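Re: [arms-and-grippers] stock fingers vs. Favura pads on the kitchen bench
From: Hye-jin Yeon
To: arms-and-grippers list

Kyung-tae Sun wrote:
> We're about to order fingers for two more arms and I'd like to hear from
> somebody who has run the Favura pads next to the plain ones for longer than
> an afternoon. Mainly I care about thin upright parts near metal cookware,
> where our Harnis fingers keep clipping the pot. Also, is anyone still using
> a single side camera, or did you all give up and add a second?

Hi Kyung-tae, and hello to everyone I haven't written to since December!

I've been meaning to send this for ages, and your question is a good push. We've been working through the same comparison on our toy kitchen, with the green block and the steel pot on the stove, and I have more notes than anybody wants, so I'll try to keep it to the parts that might save you some money.

The task is a plain one. The arm reaches in over the sink, comes down beside the pot with the block in its fingers, and has to get the block where we ask without nudging the pot. We ran 200 tries with each set of fingers, same controller settings, same starting poses (or as near as I could manage before coffee).
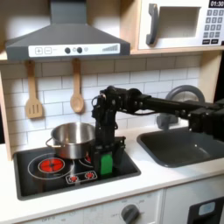
The wrist pose matters a lot more than I expected going in. We had been coming down at a slight tilt to keep the forearm clear of the faucet, and a tilted finger is a wide finger, if you see what I mean. Once we went to a straight vertical approach, both sets got better, and the gap between them shrank to the point where I had to go back and check I hadn't mixed up the logs. With the tilt, the stock fingers touched the pot on 88 tries. I would fix that before you order anything.

On the fingers themselves, then. The Favura pads hold the block more firmly when it's upright, and I like them for that. They are also thicker, so you give back some of the clearance you were hoping to gain. If your parts are light (ours is) I think the stock fingers are fine with the squeeze turned up a little. Lim, who does most of our wiring, would want me to add that you should leave plenty of slack in the cable at the wrist joint. We had a run of odd little stalls that went away as soon as we did.

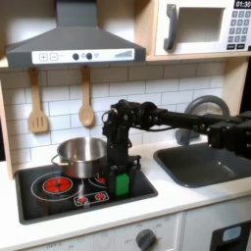 Cameras

We did add a second one, and I'm glad! From the front you can judge left and right against the burner rings nicely, but depth toward the backsplash is mostly guesswork, and the pot is shiny enough to confuse things further. The view from the other side has its own trouble, with the arm getting in front of the pot just when you care most, but between the two of them you can usually sort out who touched what.

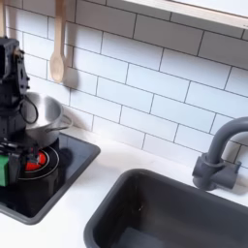
Side view, gripper over the burner and overlapping the pot.

If you can only afford one, I'd keep the front view and spend your time on calibration. Ours drifts, and I redo it more often than I'd like to admit. The Fultasow script that was passed around on this list still works for us, with one small change to the file paths. The full set came to 2596 clips once we counted both cameras and all the warm-up runs, and I'm happy to share any of it if you tell me where to put it.

One question back to you: what speed are you using for the last bit of the descent? We slowed ours way down and I'm wondering if we were too timid.

Warmly,
Hye-jin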